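Handheld gripper data collection: do we need a start/stop rule for each episode?

Asked in: Robotics > Data and Teleoperation > Good practice
Viewed 2776 times
Tags: episode-boundaries, bimanual, cloth-folding, operator-guidelines

We are writing operator rules for a household task set: folding, bed making, sorting. Operators hold one gripper in each hand and wear a head camera. Recording is started and stopped by the operator. The current rule says only "record the whole task."

In practice the episodes vary a lot. Some operators start with the grippers already closed on the cloth. Others start while still walking into the room. At the end, some stop the moment the cloth is released and some keep recording while they look for the next item. The policy we trained on the first batch tends to hover after release and sometimes goes back to pick up the finished item again. I suspect the ends of the episodes but have not proved it.

Questions:
Is there a standard that covers this?
If there is none, what do other groups write in their own rules?
Should bad boundaries be trimmed afterward or should the episode be thrown out?

Edit: tracking is not the issue. We checked the pose logs for the batch and they are clean.

3 answers

Answer 1 (accepted)
Zodwa Nkuna

I don't know of a formal standard for this. The robot safety standards deal with machines that move under power near people and have nothing to say about where a demonstration begins. You will have to write an internal rule and version it.

The rule we used on the Okance project, shortened:

1. Start pose. Both grippers raised clear of the work surface, jaws open, target item in the head camera view. Hold still for 3 seconds after recording starts.
2. No contact with the item before the hold is complete.
3. End pose. Release, lift both grippers clear, return to the start pose, hold again for the same time. Stop recording from the end pose only.
4. The finished item stays in view through the end hold.
5. If the item is dropped and recovered in one motion, keep going. If a bare hand touches the item, stop and mark the episode as failed.
6. Do not talk to other people during the hold. Operators turn their heads when they talk.

Rule 4 is the one that fixed hovering for us. Our early episodes had the head already turning toward the next item at release, so the model had almost no frames of "task finished, nothing to do."

On trimming: trim a long start if there is a clean hold somewhere inside it. Never trim to create an end hold that was not performed. We reviewed 39 rejected episodes by hand before settling on that, and the ones with a missing end could not be rescued.

Put a picture of the posture in the operator sheet. Written wording was read differently by nearly every operator. The relevant page of ours is copied below.
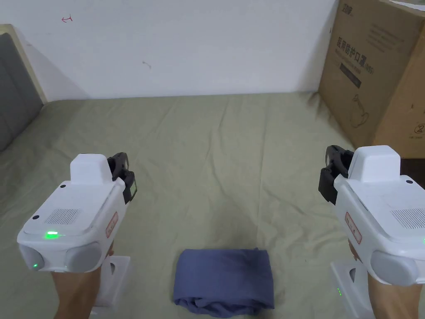 Lurnomell, October -- Operator sheet, section 5: posture over the work surface.
Keep one gripper on each side of the view with the item between them. The item must not be hidden behind a gripper body. If it is, raise the hands or step back; do not tilt the head to compensate. Smooth large folds in the bedding before the first episode of a set and leave small creases alone. Boxes and other large objects along the wall may stay, but must not be moved between episodes in the same set.

Answer 2
posted by gill_bench

Agree with most of that. I would drop the fixed hold time and detect stillness in software. People count badly when they are tired, and over a long shift the hold shrinks. We set a velocity threshold and play a tone when it is met. It needs tuning for each operator at first -- some people's hands shake more than others.

Also log the rule version with every episode. We changed ours mid-project and lost a week working out which data followed which rule.

Answer 3
posted by uvero_user

just cut the first and last second off everything, worked fine for me

Comment on Answer 3: On what task? With a blind cut you lose the release on short episodes.

Comment on Answer 3: pick and place, single arm. didn't try cloth

Comment on Answer 1 (from the asker): Accepted. We tried rules 3 and 4 on a small set and the operators had no trouble following them. Retraining is still to be done. Do you apply rule 5 when the operator's wrist brushes the sheet but not the item?

Zodwa Nkuna: No. Contact with the bedding is noted and the episode is kept, unless the item shifts.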